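Re: [plovine-users] Token previews in the wallet, round two
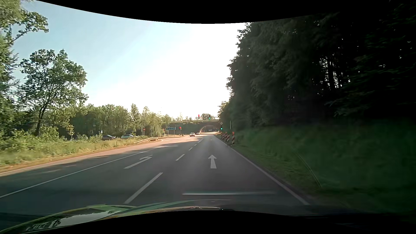
I pulled the test build last night and I'm so happy with where this is going! The old preview gave me a contract address and a shrug. Now I paste a token link into a message and the other person gets the ticker, the balance needed and the network, all before they tap anything.

On June 9, 2025, the Garstead maintainer wrote:

> Previews now work for any token listed in the Jõgi registry, 202 of
> them at the moment. Unlisted tokens still show as plain links.
> Should we let people preview unlisted ones behind a warning, or
> keep them out until the registry picks them up?
> Also, the cache is set to 1,000 entries. Too small?

On the first question, I'd go with the warning (a big one, please, with the full contract address in it). Half the fun of Plovine for me is trying small tokens from people on this list, and most of those won't be in Jõgi for months. I'd leave the icon out of unlisted previews, though. Copying a logo is the easiest trick there is, and we had that messy thread about it back in March.

On the cache, I bumped mine to 3,000 and scrolling through old chats got a lot smoother, even on my slow phone. Memory use hardly moved. Could it be a setting?

Bistunex links are the one thing I couldn't get to work. The preview loads, then goes blank if the link has a memo attached. Take the memo off and it's fine. I tried it 3 times on a clean install with the same result, so I'll open a ticket tonight and attach the log.

Really great work, and I'm glad to test the next build too.

--
Sent to plovine-users. To leave the list, reply with "unsubscribe" in the subject line.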